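Illton shop's pen-sorting robot build gets its first table work

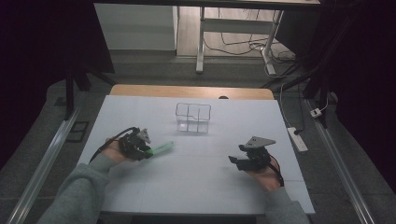 Sorting markers is harder than it looks, according to Lambros Xenos, who reckons the see-through bin is the worst part of the whole build. He wanted a solid one. Got outvoted.

The project is called Etari - a two-arm tidy-up robot going together at the Jurnier shared workshop in Illton. Plan is simple enough: robot picks a pen or marker off the table, drops it in the right slot of a clear divided organizer, goes back for the next. Before any of that the builders are doing the job themselves, wearing a black gripper on each hand, so the arms have something to learn from.

Target is 300 clean runs before anyone bolts the arms down. Count stood at 50 when we called in, one evening in February. Runs where the marker hits the divider get tossed.

Parts bill so far is $3,795, most of it on motors. A further $504 went on cable and spare fingers - the first set of fingers was printed too soft and had to be redone. Sibel Başaran is writing the software and says the left arm will be wired first, the right one when teh money allows.

"It doesn't have to be fast," she said. "I just want it to stop dropping things."

No date yet for a public demo. The shop is open to members most evenings and visitors can drop in after 6 p.m., but call ahead. Anyone with a spare 24 volt power supply should get in touch, they are short one. Plans and the parts list will go up free once the arms are runnning.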